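The Pendholm work jacket, after a winter of wearing it

I bought the Pendholm in November, in the charcoal, after seeing it on a rail at the Iltia shop in Flumcombe and going back twice to stroke the sleeve (the assistant was very patient with me). It's the one Thabiso Potgieter cut for Shabalala, with the big square collar and the dropped shoulder, and at £510 it's the most I've ever spent on anything without a lining.

First things first, the cloth is gorgeous. It's a heavy brushed wool that hangs straight down from the shoulder and doesn't cling to whatever you've got on underneath. I've had it on over a thick jumper and over a silk shirt and it sat nicely both times.
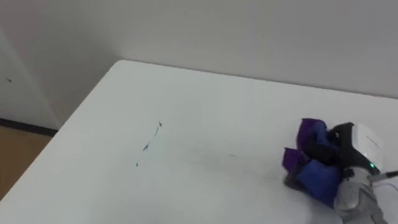 The collar took me longer to like. It's stiff for the first few weeks and it pokes you under the chin if you do up the top button, so I left mine open until it softened. Now I wear it turned up most mornings and feel terribly glamorous at the bus stop!

There are three pockets, two at the hip and one inside. The hip ones are deep enough for gloves and a paperback. The inside one is a daft shape, too narrow for my purse, and I've ended up keeping a comb in it.

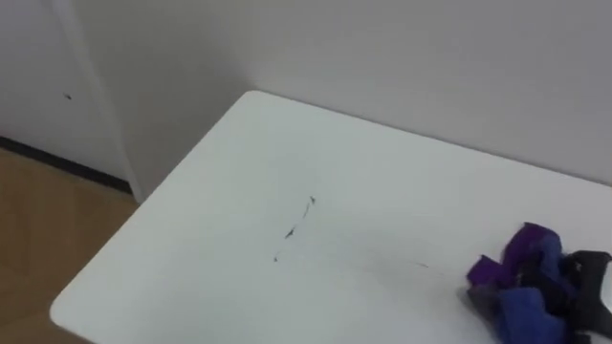 Does it come up large?

It's cut very roomy, so go down a size unless you want it to swamp you. I'm normally a 14 and took the 12, and I can still get a cardigan under it.

Now the grumbles. One of the cuff buttons came off on day nine, and when I looked, the others were only held on with a few loops of thread. I sewed the lot on again myself, but at this price I shouldn't have had to. It's also dry clean only, and the charcoal shows every bit of fluff going.
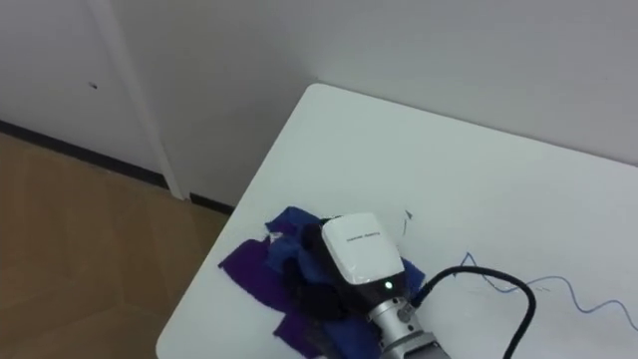

I did try the Bheki Gumede version before deciding, the one with the belt, and it's a lovely thing, but the belt loops sit so high that I looked like a parcel. If you're taller than me you may well prefer it. The navy is nicer in that one too, much inkier.

Seven out of ten from me, and it would have been more with decent buttons. Iltia say the lighter weight is coming in for spring and I've put my name down to try it.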